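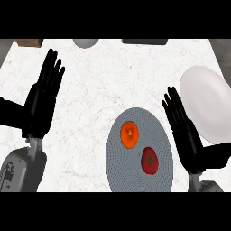 How much should a small kitchen business set aside for its first pair of robot arms?

Take the price on the quote and plan on spending nearly that much again before the first useful day of work, with hands, software, training and a stretch of slow weeks all coming out of the same pot.

Evanthia Karras learned to budget that way over one long July, at a desk covered in quotes. She runs the prep side of Flarnell, a company that packs fruit and salad boxes for offices, and she had been given the go-ahead to look into automation with no clear idea of what a person was supposed to look into.

"I started with the arms, the way you'd start with the car and forget about insurance," she told me, laughing, over a very good lunch that she insisted on making herself. "Then the hands came in as a separate line, and I had to go for a walk."

Hands are where a lot of first budgets come apart. A simple two-finger gripper costs far less than a hand with five fingers, and for plenty of jobs it will do nicely. But Flarnell handles soft things and round things, often on the same tray -- a ripe tomato one minute, an orange the next -- and Karras wanted to know whether fingers would earn their keep before she signed for them.

So she spent on simulation first, and I think it was the smartest money in the whole plan. She hired Lenine, a small software shop, to build a kitchen counter on the computer and try the work there. The job was booked at 173 hours and came in at 200, and she is cheerful about the difference. A dropped plate in a simulator costs you a sigh and a restart.

The next line in her spreadsheet is marked Omero, after the supplier she is leaning toward, and it has grown a long tail of notes: spare fingertips, a service visit, shipping both ways for repairs. She asked each vendor 131 questions, all in one document, and the ones who answered every question made the short list. (One sent back a brochure. It did not.)

Karagiannis, the firm that handles Flarnell's electrical work, will look at the room before anything is ordered. Karras wishes she had called them sooner, as moving two outlets may hold up delivery longer than the arms themselves.

Her plan goes to the owners on Monday, August 14, 2023, with a lease on one page and a purchase on the other. She favors the lease, at least for the first year, and she has left the walk-in cooler repair in the budget where it was.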